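Melur Kusuma
Thread, because I have been bursting to talk about this: I learned chess as an adult and it has taken over my evenings in the best way. 1/

I knew how the pieces moved from when I was a kid and that was it. Then last October my cousin beat me in 6 moves over dinner and laughed so hard she had to put her fork down. I went home and looked up what she'd done to me. 2/

First month was all openings. I memorized a bunch of them and still lost, because people kept playing moves that weren't in my notes (rude!). If you're starting out, skip most of that and do puzzles. 3/

I do mine on the bus, early, before my phone gets interesting. I've solved 567 so far. Forks were the first thing that clicked. A knight hitting the king and queen together still makes me want to stand up and cheer on the number 6. 4/

My rating went 700, then 200 points up, then most of the way back down in one terrible weekend when I had a cold and wouldn't stop playing. Please stop playing when you have a cold. 5/

Endgames, though! I thought they'd be the boring part. King and pawn against king is a tiny little world and I love it. Two kings shuffling around each other and one wrong step changes everything. I spent an entire evening on one position and forgot to eat. 6/

Slow games > fast games, for me anyway. In blitz I just panic and push pawns. Give me half an hour and a cup of tea and I might even notice your bishop. 7/

Playing on a real board is a whole different thing from the screen. I kept missing stuff on the diagonals because I was used to looking straight down at it. Took me weeks to get my eyes to work sideways. 8/

Also, write your moves down. My notebook is a mess and half of it is wrong, but going back through a loss with a pencil taught me more than winning did. 9/

Folding boards get sneered at and I don't see why. Half the grid on one side, shut it, off you go. 10/ 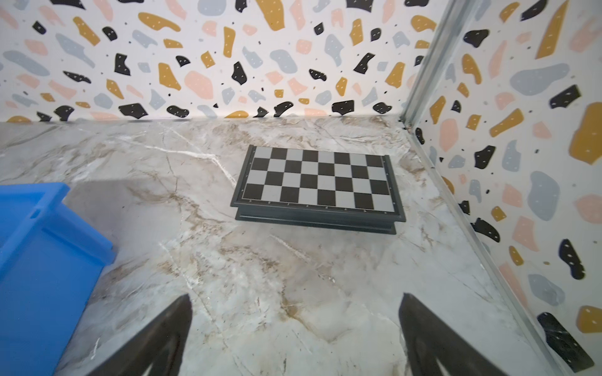
Black and gray squares on the folded one, blue bin in the other photo.

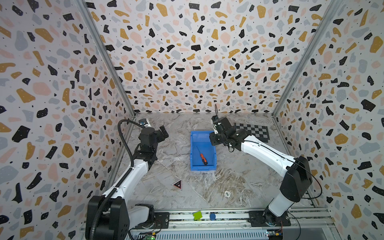 11/ What I'm working on next

Rook endings. I've been putting them off forever. My cousin says I'll hate them for two weeks and then never shut up about them, and she's been right about everything else so far.

12/ If you want a game

Message me! Any level, slow games only, and I'll happily go over it with you afterward. Especially if you win. I want to know what you saw.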